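2021-12-17

Bench finish check, kitchenette run, Varstead fitout. Second entry on this job, follows the July notes on the lower cabinet fronts.

Gloss white on the countertop and the cabinet panels. Supplier for the panels is Orkcombe, countertop from Liew. The two whites are close enough that I stopped trying to tell them apart under the ceiling lights. Under the window they separate a little, countertop slightly cooler. Prasetyo Saragih disagrees and says it is the angle. Left as an open item.

Run length as installed 1670 mm, measured along the front edge. Drawing says the same. Gap at the tall panel is 2 mm at the back and closes to nothing at the front, so the panel is out of plumb or the wall is. Put the long level on the wall first before anyone touches the panel screws.

Cleaning trial: Jasside neutral cleaner, diluted as per the label, microfibre cloth, straight passes parallel to the front edge. Circular wiping left haze that showed at low sun. Do not use the green scourers from the workshop sink. Two rinses with plain water, then a dry cloth. Offcut no. 6 was done with the same method over 13 cycles and the colour has not shifted. Edge of the offcut picked up a fine scratch, probably grit in the cloth. Wash cloths separately from the workshop rags.

Oil: wiped a smear of cooking oil on offcut no. 6, left it overnight, came off with one pass of cleaner. No ring, no change in gloss by eye. Have not tried vinegar or coffee.
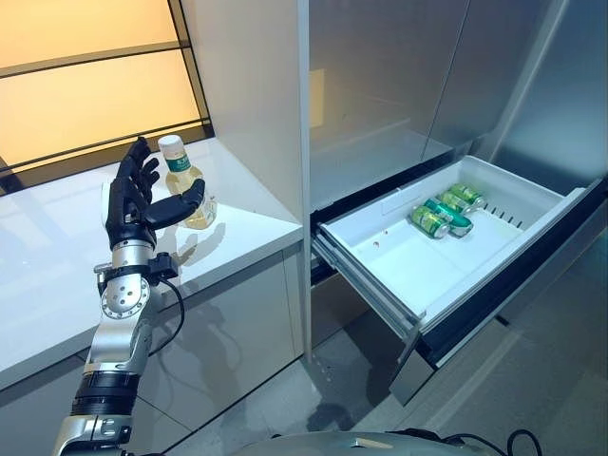

Late light is the worst case for this surface. Anything standing on the countertop throws a shadow and the cabinet front below picks up reflections, so smears should be looked for then and not at midday. Mark them with low-tack tape beside the spot, never on it.

To do: plumb check on the wall, reseal the back joint once the panel is sorted, coffee test on a fresh offcut, ask Liew for the gloss reading on our batch.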